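Workshop Tips: Teaching a Robot by Hand (and When Not to Bother)

Posted 4th April in Bench and Workshop

Every few months someone writes in to say that robots can now be "shown" a job like an apprentice, and could we do a page on it. I have put this off. My own experience of labour-saving machines is that you save the labour in one place and spend it in another, usually on your knees with a torch. But enough readers now have a second-hand arm on the bench, or a pair of them at the local makers' club, that a page of tips seems fair. Most of what follows I learnt by doing it badly. Some of it comes from Inès Roussel, who ran the evening sessions I went to last November and who is a good deal more hopeful about all this than I am.

First, the two ways of showing

You can take hold of the arm and push it through the job while it keeps a record of where its joints went. Or you can drive it from a distance, with a pair of handles or pedals or whatever your kit came with, and it records that. The first is easier to start with. The second is better for anything small, because your great fist isn't in the way of the camera and isn't adding its own weight to the arm.

The leaflets make both sound like the same thing. They aren't. An arm that has been pushed about by hand has learnt with you leaning on it, and when you let go it may sag or overshoot. If yours has a setting that cancels out its own weight, use it, and check it again after you have changed the gripper.

Pick a job worth showing

Readers always want to begin with folding a shirt. Don't. Cloth never lies the same way twice and you will be there until supper. Begin with picking up a block and putting it in a tray. Then a lid on a jar. Thread, string, cable and anything else floppy should come a long way down the list, however good it looks in other people's demonstrations.

The people who do show floppy jobs well tend to be working at the surgical end of things, with needle and thread, and it is worth seeing what that involves before you promise the family a robot that darns socks.

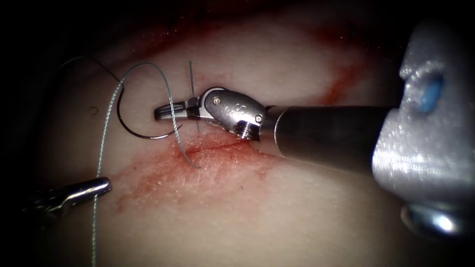
The trouble with thread is that you are teaching two things at once. There is the bit you are holding, and there is all the rest of it, which goes where it likes. A block stays put while you think. A loop of thread drifts over the other gripper, catches on a joint, or lies down exactly where you meant to work. If you show the arm only the clean tries, it has no idea what to do when the loop lands wrong, and it carries on sewing the air with great confidence.

So, if you must do thread or string:

Cut it short. You want enough to finish the job and a bit over.
Choose a colour that stands out from the surface. I used cream twine on a cream board for a whole afternoon and then wondered why the recordings were useless.
Keep the spare end to the same side every time you start.
Go slowly on the pull. A fast tug looks fine to you and comes out as a jerk when it is played back.
Record some tries where the thread falls badly and you put it right. These are worth more than the pretty ones.

How many tries do you need?

The box my kit came in (a Trolell, bought used, with one foot missing) talks of teaching a task "in minutes". I did 129 showings of a lid going on a jar before it would manage the job on a jar I had moved a hand's width to the left. Inès told me 400 would have been a more sensible target and that I had been lucky. I didn't feel lucky. I felt as if I had put a lid on a jar 129 times.

Two things cut the number down, in my experience. Move the objects a little between tries, so it doesn't learn one spot on the table. And do the job the same way each time, even when you get bored. You will get bored. By the middle of the afternoon I was coming at the lid from the other side for the sake of variety, and every one of those had to be thrown out.

Setting up the bench

Fix everything that can be fixed. Clamp the board, tape down the tray, and mark the feet of the arm with pencil so you can tell if it has crept. A sheet of non-slip matting from the kitchen drawer does very well under the work.

Light it from more than one side. A single lamp gives you a bright patch in the middle and gloom at the corners, and shiny grippers will throw glare straight into the camera. A bit of baking parchment over the lamp housing used to be my answer, but please don't do that with anything that gets hot. A cheap LED panel pointed at a white wall is safer.

Leave the camera alone once it is in place. If you knock it, stop, put it back and start a new batch. Mixing tries from before and after a knock is the commonest mistake at the club, and the hardest to find afterwards.

Wear the same thing on your arms each time if you are guiding by hand. A red sleeve in half of the recordings is something for the machine to learn, and learn it will.

Two arms or one?

I was against two. It is twice the money and twice the wires, and with one pair of hands on the controls you have to think about both sides at once, like patting your head and rubbing your stomach. The salesman for Vusis told a roomful of us that it "comes naturally". It came naturally to the one woman there who plays the organ.

Still, some jobs plainly want it. Anything where one side holds while the other works can't be faked with a clamp for long. Sewing is the obvious case.

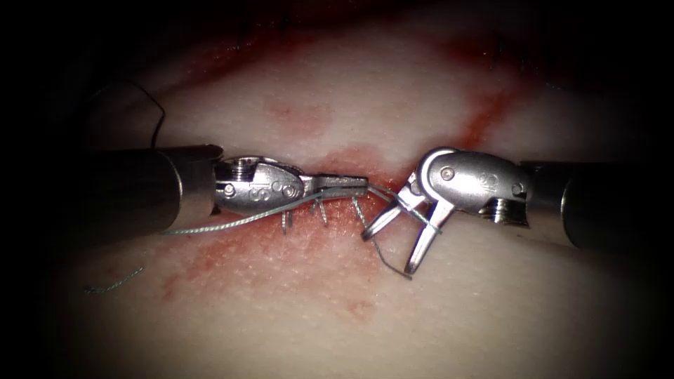 Handing over is where it goes wrong. When something passes from one gripper to the other there has to be a moment when both have it, and beginners let go too early because they can see it's safe. The arm can't feel that you were sure. Make the overlap long and dull. Hold with both, wait, then open the first one. Do that in every single try and you have some hope of getting it back.

Keep the tips in view as well. It is very easy to bring one wrist across the other so that the camera sees a lot of metal and none of the job. I practise the whole movement once without recording and watch only the screen. If I lose sight of the tips at any point, I come in at a different angle.

And don't rest one arm on the work while the other moves. It drags. Lift it clear or park it to the side.

Practice surfaces

For needlework practice, a soft pad that gives a little is far better than stretched cloth. Baudry sell one, which I find dear for what it is. Kitchen sponge wrapped in an old rubber glove will see you through the first few evenings, although it tears. Whatever you choose, turn it or replace it before it is full of holes, or the needle will start finding the old ones and you'll think you have taught it something.

Needles should be counted out and counted back in, if you have children or bare feet in the house. I keep mine stuck to a magnet on a jam jar lid.

Looking after the recordings

Watch them back. All of them, or a good number picked from different days. I know it's tedious. Throw out any where you sneezed, started early, or dropped the thing and tidied it up by hand in front of the camera.

Label as you go: the job, which objects, and whether it worked. "Test final new" will mean nothing to you next week. I write mine on paper too, in a school exercise book, which the younger members find very funny.

Back up before you train anything. The Drerura program I use has a button marked Clean that sits right beside the one marked Check, and I have pressed it.

What it can and can't do once taught

It will do what you showed it, near where you showed it, with things that look like what you showed it. My jar arm is very good with that jar. Give it a jar with a green lid and it hovers. People will tell you the next version fixes this – perhaps it does. I would want to see it done in my own kitchen, with my own jars, by someone who wasn't selling it.

Don't leave it running by itself, keep the stop button where your free hand already is, and put nothing hot, sharp or breakable in its reach until it has had a long run of success with something that is none of those.

As for whether it saves time, I can put a lid on a jar in 2 seconds. If you enjoy tinkering, go ahead, you'll have a fine winter of it. If you want the socks darned, there's a page on that under Mending, and you'll need a wooden mushroom and a blunt needle.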